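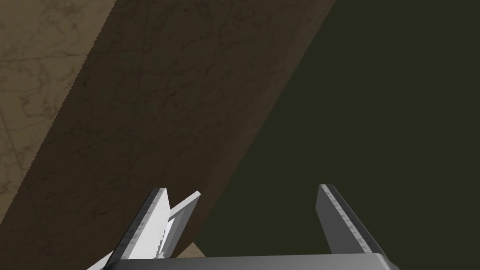 Glykeria Margaritis reckoned we should have led with the failures, and told me so before I'd typed a word of this release. Her argument was that anybody can get a robot to behave itself in a simulated room for one afternoon, so a reader who knows the field will flick straight to the part where it didn't. Fair enough! I've put them in, Glykeria, they're a few paragraphs down.

DRERLEY, 11/07/2021 – I'm Lambros Drakos and I look after the simulation work at Truvent, and I'm very happy to say that we're releasing Tidau, our method for teaching a two-armed robot to keep track of what it can't currently see. The write-up, the simulated rooms and all our test results are out today for anyone who wants them.

Let me back up a bit. A lot of robots carry a camera near the hand, and that's great right up until the moment the hand gets close to something. Then the view fills up with one big brown surface, or the edge of a table and a lot of dark floor, and the robot has to decide what to do next with hardly anything to go on. People cope with this all the time (think of feeling for your keys at the bottom of a bag), and we do it by remembering what was there a second ago. Plenty of robot controllers don't bother remembering. They look, they move, they look again.

Tidau gives the controller a memory of the room, built up from every camera on the robot and refreshed as it goes. When the hand camera gets crowded out, the memory carries more of the load. When the view opens up again, the camera gets its say back. That's the whole idea, more or less, and I've explained it to my mum in fewer words than that.

The part that took us ages was the handover between the two. Our first version switched over in one hit, and the arm would give a horrible little twitch every time. We tried smoothing it, we tried delaying it, and for most of December we tried ignoring it. What finally worked was letting the controller guess how much it trusts each camera at every step and blending the lot together, so there's no single moment of switching left to twitch at. 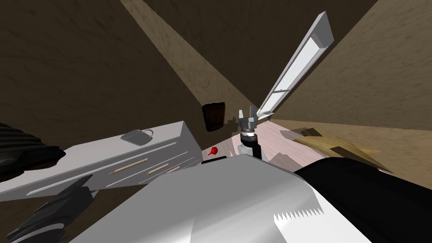
We do all of this in simulation because we can break things for free. Each room in the release has its own furniture, its own wall and floor finishes and its own lighting, and we shuffle them between runs so the controller can't just learn one room off by heart. Some of the colour combinations are pretty ugly, I'll admit. Our programmer friends at Kaczorowski built the tool that does the shuffling, and they've kindly let us include it in the download.

Now for the numbers. We ran 208 trials with the new method switched on, spread over six room layouts, and the robot finished its task in 116 of them. With the memory switched off and everything else left exactly as it was, it finished 31 out of the same number of trials. I did a small lap of the office when I saw that second figure next to the first one. A finished trial means the arm reached the target spot, closed on the object, lifted it and held it without bumping anything hard enough to trip the force limit. We didn't hand out part marks for getting close.

So that leaves 92 trials where Tidau didn't get there, and this is the bit Glykeria wanted up the top. The biggest group of failures came from things moving while the robot couldn't see them. If one arm nudges an object while the other arm's camera is blocked, the memory still has it sitting in the old spot, and the gripper goes off very confidently to grab nothing at all. The second group had to do with edges. When a table edge cut across the view on an angle, the controller sometimes misjudged which side of it was the near side, and it would come in too low. We've got some ideas for fixing the first problem. The second one still has us scratching our heads, and I'd love to hear from anyone who's dealt with it. 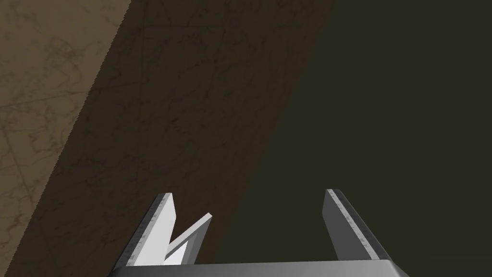 There's also the question of real hardware, which is the first thing everybody asks me. We haven't run Tidau on a physical robot yet. Simulated cameras are cleaner than real ones, simulated surfaces don't catch the glare from somebody's desk lamp in quite the same way, and I'd expect the success rate to drop when we make the jump. How far it drops, I don't know. We're planning the first physical tests at our Drerley workshop and we'll publish those results too, good or bad.

In the meantime, please have a go with it. The download has the controller, all the rooms, the shuffling tool and the log from every trial, including the embarrassing ones. You'll need a decent graphics card and a bit of patience with the set-up guide, which I wrote myself and which Glykeria has already marked up in red. If you get stuck, write to the simulation team at Truvent and one of us will get back to you. It'll probably be me.

Lambros Drakos
Simulation, Truvent

6 comments | 31 shares

We use cookies to improve your experience on this site. By continuing to browse you agree to our use of cookies. Accept | Manage settings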